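Cuidado de las mesas de madera con acabado: limpieza, marcas y repaso

Sección de taller doméstico. Revisado en mayo.

Qué acabado tiene la mesa

Antes de aplicar cualquier producto conviene identificar el acabado. Los tres más habituales en mobiliario de comedor son el barniz de poliuretano, la goma laca y el aceite. Se distinguen con una prueba en una zona oculta, por ejemplo la cara inferior del tablero. Una gota de alcohol reblandece la goma laca en pocos minutos y deja la superficie pegajosa. El poliuretano no reacciona. En una madera aceitada, una gota de agua oscurece la zona y tarda en secarse.

Las lacas nitrocelulósicas, frecuentes en muebles de fábrica antiguos, apenas responden al alcohol y se ablandan con disolvente de lacas. Si el mueble es de herencia y se desconoce su historia, haga las dos pruebas, primero la del alcohol.

Limpieza ordinaria

Paño de microfibra ligeramente humedecido en agua tibia con unas gotas de jabón neutro. Se pasa en el sentido de la veta, se aclara con otro paño y se seca de inmediato. El agua estancada penetra por las juntas y por los cantos, donde la película de acabado suele ser más fina.

No se recomiendan:

Limpiadores con amoníaco.
Vinagre sin diluir, sobre todo en goma laca.
Esponjas con cara abrasiva.
Abrillantadores con silicona. Dejan un residuo que provoca cráteres si más adelante se vuelve a barnizar.

Cercos blancos

El cerco blanco es humedad retenida en la película de acabado. No ha llegado a la madera y casi siempre se puede eliminar. Procedimiento:

Dejar secar la zona un día completo, sin objetos encima.
Colocar un paño de algodón seco y doblado sobre la marca.
Pasar la plancha a temperatura baja, sin vapor, en toques de pocos segundos. Levantar y comprobar cada vez.
Si queda sombra, frotar con una mezcla de aceite mineral y piedra pómez en polvo muy fino, siempre a favor de la veta.

Dilek Akyol, restauradora en el taller Sönmez, prefiere el secador de pelo a distancia para la goma laca, que se deforma con el calor directo de la plancha.

Cercos negros

El cerco negro indica que el agua ha alcanzado la madera y ha reaccionado con los taninos, a menudo en presencia de hierro. En este caso hay que retirar el acabado de la zona y tratar con ácido oxálico disuelto en agua caliente, con guantes, gafas y ventilación. Se neutraliza con bicarbonato diluido, se aclara y se deja secar tres días antes de lijar. Sobre chapa fina el lijado debe ser mínimo y manual.

Ranuras, molduras y cantos

La suciedad grasa se acumula en las ranuras perimetrales y en el encuentro entre molduras. Para extraerla se emplea un palillo de bambú envuelto en un paño fino, apenas humedecido con jabón neutro. Las herramientas metálicas rayan el fondo y levantan el acabado. En los cantos redondeados el desgaste es mayor por el roce de manos y ropa; revíselos con luz rasante, que revela las zonas mates.
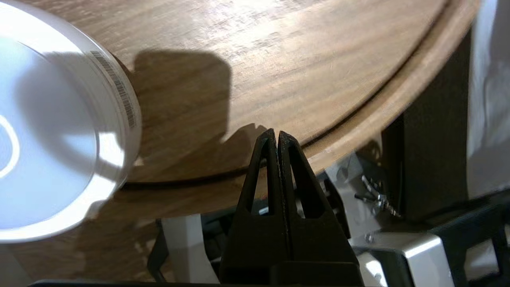 Repaso del barniz

Cuando el poliuretano ha perdido brillo pero no presenta desconchones, basta una capa de mantenimiento. Se desengrasa la superficie con alcohol mineral, se matiza con lija de grano 300 en seco y se retira el polvo con un paño atrapapolvo. Después se aplica una mano fina con brocha de cerda sintética (para barniz al agua) o natural (para barniz al disolvente). Si hay desconchones, es preciso empezar con grano 80 en las zonas dañadas e ir subiendo de forma gradual hasta igualar el conjunto. En tableros chapados, el grano 80 queda descartado.

La temperatura del local debe mantenerse estable. Con humedad alta el secado se alarga y el barniz puede velar.

Protección diaria

Salvamanteles de corcho o fieltro bajo fuentes calientes. Los de goma y algunos plásticos blandos contienen plastificantes que migran al barniz y lo reblandecen si permanecen semanas en el mismo sitio. Lo mismo vale para los recipientes de plástico que se dejan siempre en un punto fijo: se levantan y se cambian de lugar con regularidad.

Los trapos impregnados de aceite de linaza pueden arder por sí solos. Se extienden al aire libre hasta que se endurezcan o se sumergen en agua dentro de un recipiente metálico con tapa.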